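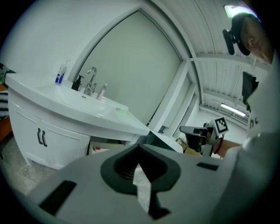

White vanity, curved front, black handles.

Swap night, grain order and the oatmeal stout business

Quick one this time, I'm typing it between a mash and a sparge so forgive the mess. Lots to get through.

First, the dark beer swap. Best one we've had at Wernton, by a long way. 95 bottles on the table by the time the latecomers got in, and I reckon I took home the best six of them, sorry everyone. For the newer members, the way it works: you bring six of your own, all the same beer, you draw a number, you pick when your number's up. No swapping back. Gilmar Meireles tried to swap back. He was told.

Standouts, from my own notes and what I could overhear:

Soon-im Myung's smoked porter. Very light on the smoke, which is how I like it. She used a small amount of beechwood malt and then left the thing alone in the shed for most of the summer. Lovely dry finish. Could've drunk a jug of it.

Tarcísio Lins had a Baltic porter, a proper lagered one, big and winey and dangerous. He's been sitting on it since last September. If you've got one left don't open it yet, he says it has another year in it. I've opened mine.

Lleucu Price brought a dark mild at just over three per cent and it was gone in a flash. Funny that. Everyone brews the monster beers and then everyone wants to drink the mild. Brown malt, a bit of invert sugar she made herself on the stove, English yeast. She's promised me the recipe for next issue so hold me to it.

And the oatmeal stouts. There were a lot of oatmeal stouts. I'll say it here and cop the emails: too many of them were thin. Oats on their own won't give you body if you mash low and then ferment with something that chews through everything. Mine was one of the thin ones, before anyone writes in. I mashed at 64 because I wasn't watching the thermometer and the footy was on. Next time 68 or even 69, and a yeast that packs up early. Toast the oats too. Flat on a tray, moderate oven, until the kitchen smells like biscuits, then a day or so in a paper bag before you brew. Makes more diffrence than doubling the amount, I'd say.

A few people asked about the roasty, ashy taste in some of the stouts. Ivone Honorato's view is that we're all mashing the roast grain for the full hour when we don't have to. She steeps hers cold overnight in a seperate pot and tips the liquor into the last ten minutes of the boil. Did a side by side of hers on the night, same grain bill, one each way. The cold steeped one was smoother, more chocolate, less burnt toast. Half the room still liked the burnt toast one. I did. Bit of bite in a stout is no bad thing, and if it goes down like iced coffee I get bored.

Now, bottles. Please rinse them. And please stop bringing twist-tops. They don't seal reliably with a crown cap and two of the flat ones on the night were twist-tops. Plain brown crown-seal longnecks, or the small ones if you must. Clear glass is fine for the swap if you keep it in a box, but don't leave it sitting on a windowsill and then ask me why it smells of skunk.

Labels as well. Masking tape and a marker will do. Name, style, strength, date bottled. I have one in my fridge that just says DAVE? and we don't have a Dave.

Grain order. It's in. Total came to $2,167, up on $1,914 last time, and that's partly more people joining in and partly the price of base malt, which has gone the way everything has gone. Pale malt is most of it, then Munich, wheat, a fair bit of crystal. One sack of rye for those who hate their lives. Pick up is from Fetthorpe, the side shed and not the front, and bring your own tubs with lids. Last year we had mice into a half bag of Vienna and I was the one who found out, with my hand.

If you ordered milled grain then use it in the next few weeks. Unmilled will sit happily for months if it's dry and sealed. If you don't have a mill, Gilmar has one and will run yours through for a beer. He sets the gap fairly wide, so if you brew in a bag tell him and he'll close it up a bit for you.

Hops are still to come. Barbosa have the pellets put aside for us but were short on the East Kent Goldings when I rang. They've offered Fuggles in place of it. Fine by me, fine by Lleucu, let me know if it isn't fine by you. Split packs will be vacuum bagged in small lots, keep them in the freezer, not the fridge door with the mustard.

Next brew day. We're doing a red ale, all together, big kettle, on May 14, 2023, early start, back yard at Ineck as usual. Water on at seven. Everyone who comes takes a share of the wort home and pitches whatever yeast they fancy, and then we taste the lot side by side when they're ready. This was a cracker last time, same wort and you'd have sworn they were different beers. One of them tasted of bananas. Not on purpose.

Why a red? Because nearly everyone gets it wrong, me included. Too much crystal and it's a sticky toffee pudding. The colour should come from a small handful of roast barley, and I do mean small — a couple of per cent, no more, or you've got yourself a brown ale. Keep the crystal down. Bitterness moderate, hardly any late hop. Dry at the end so you want the second pint. Tarcísio is doing the grain bill and he's stingy with crystal so we should be right.

Bring: a clean sanitised fermenter with a lid that fits. Your yeast. Boots, the yard gets slippery. Something for the barbecue. It's $30 each, which covers grain, hops, gas and sausages, and if you're bringing a kid they're free but they have to stay well away from the kettle. Dogs stay home this time please, spent grain and hops are both bad news for them and last time was a scare.

If you've never brewed all grain before then come anyway. Come for the first hour and just stir something.

Small stuff. The big capper is back and the lever's been welded. Whoever has the long thermometer, I need it before the red, clearly. Tasting sheets from the swap are in the folder if you want to see what people said about yours, and some of the handwriting gets very loose after page two. Lleucu wants to run a night on cask conditioning if there's enough interest, so tell her there is.

Right, sparge is stuck. Got to go.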